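Kevetora Street Supper Club, August planning meeting

Present: Isamu Hosoda (chair), Kenta Sekiguchi, Chak-lun Yen, Daichi Kobori (notes). Sent regrets: Gunnlaugur Østergaard.

1. Street supper. 16 households have signed up already -- wonderful! Kenta will ask Jatham Hall for two more long tables.

2. Budget. $200 approved for bread, fruit and paper goods.

3. Kids' corner. Everyone loved the play-kitchen idea. Chak-lun will run it from 4:30.

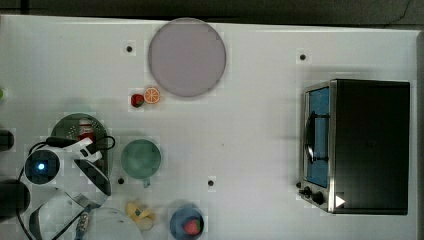 4. Music. Gunnlaugur's band said yes!! They need an outlet near the porch.

Next meeting at 7 p.m., Isamu's place.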